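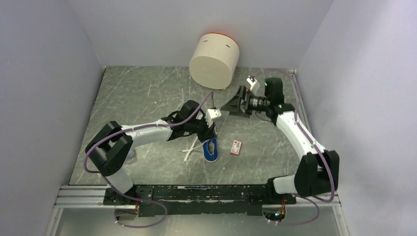

# Two arms, one cell, and a very patient robotics club

January 20, 2020

I stopped in at the Grarnham robotics club last week thinking I'd stay half an hour, get a couple of quotes and go home for dinner. I stayed until they turned the lights off. So if this item reads like it was written by someone who had crackers for supper, well, it was!

The club meets above the old Pramanik print shop, up a flight of stairs that I would not want to carry a robot up (they did, in pieces, in October). This year's big project is a two-armed workcell they call Tikorura. It's a little walled space with a marble-patterned floor, an arm at each end of a long black beam, and purple cable looping pretty much everywhere. The beam has had a hard life. It's scratched and chipped all along the top, and I liked it right away.

What they're training for is the Utside Challenge, a student contest where teams have to get two arms to tidy a small space together. The key word is together. One arm picking up a box is old news to these kids. Two arms reaching for the same spot without whacking each other, that's where the evenings go. The grippers get so close over the middle of the floor that I caught myself holding my breath, and I don't even understand the math.

Chaminda Ekanayake runs the club and teaches shop class during the day. I asked him to explain the contest to me as if I were a golden retriever, and he was nice about it.

"You get a floor with stuff on it, and you don't get to choose the stuff," he told me. "The judges bring a bag. Last year one team had only practiced with blocks, and then a sock came out of the bag. I felt terrible for them."

That explains the odd assortment the club practices with. There's a blue-and-white thing that looks like a shoe insole or a small slipper, a little red and white box, a thin white plastic strip, and a big cream-colored cylinder with an orange-red rim, tipped at an angle toward the back. I asked which one is the worst and got three different answers at the same time, loudly.

The strip won the argument. Flat, skinny things are miserable to pick up, they told me, and the fingertips have to come in very low to have any hope. One of the younger members has been keeping a log of strip attempts in a green notebook and let me flip through it. A lot of the entries just say "no." One says "NO" and is underlined twice. Then there's a page with a smiley face on it, and a list of settings next to it that she made me promise not to print.

The soft stuff has its own problems. Squeeze too gently and it slides away, squeeze hard and it folds up and comes out of the gripper sideways. The club has been swapping fingertips and arguing over shapes. I sat in on one of those arguments and it went on longer than some town meetings I've covered, with much better drawings on the whiteboard.

Contest rules give each team 100 points to start with, and you lose them as you go. Bump the wall and it costs you. Touch the other arm and it costs you a lot more. A run lasts 17 minutes, which sounded like forever to me until I watched a practice run and saw how long it takes to line up for a single grab. They don't rush! There's a lot of inching forward, stopping, somebody typing, and inching forward again. I started rooting for the left arm early on and I can't give you a good reason for it.

The kids split the work into an arm crew, a code crew and what they call the spaghetti crew, who look after the wiring. I'd assumed spaghetti crew was where you got sent if you messed up. Wrong! It's the one everybody wants, and there's a waiting list. The cables run along the arms and drape down over the rail at the front to the electronics underneath, and if a loop is too short the arm can't get where it's going. Too long and it snags on something. They've got opinions about cable slack that I found really convincing at the time and couldn't possibly repeat now.

Money is the usual story. The club has raised $432 toward the trip so far, most of it from a chili night and a bottle drive, and they've still got some way to go on the bus. They'd also love a spare power supply if you happen to have one in the basement (Ekanayake asked me to say "a working one, please," and there was some history in his voice). Odd little household things are welcome too, the more annoying to pick up the better. I've already dropped off a shower cap and a rubber spatula from my own kitchen drawer.

I asked Ekanayake how he thinks they'll do. He scratched his chin for a while.

"I'd like to get through a whole run without the arms touching," he said. "If we place, great, I'll buy pizza. But I want that one clean run. They've worked so hard on the handoff."

The handoff is the fancy move, by the way. One arm picks something up and gives it to the other one in the air, and it scores extra. On the night I was there they tried it again and again with the little box. I won't tell you how it went, they asked me to keep the scouting reports out of the paper, and there are apparently two rival schools that read this column. Hello to you both!

New members are welcome from seventh grade up, and you don't need to know any code to start. There's room for 30 kids in the club and a few spots are open right now, though the spaghetti crew list is, like I said, pretty full. Parents can come up and watch as long as they keep their coffee on the shelf by the door. I was reminded of that rule two times. The side entrance is the one to use, the front door sticks, and the sign-up sheet is taped to the wall at the top of the stairs.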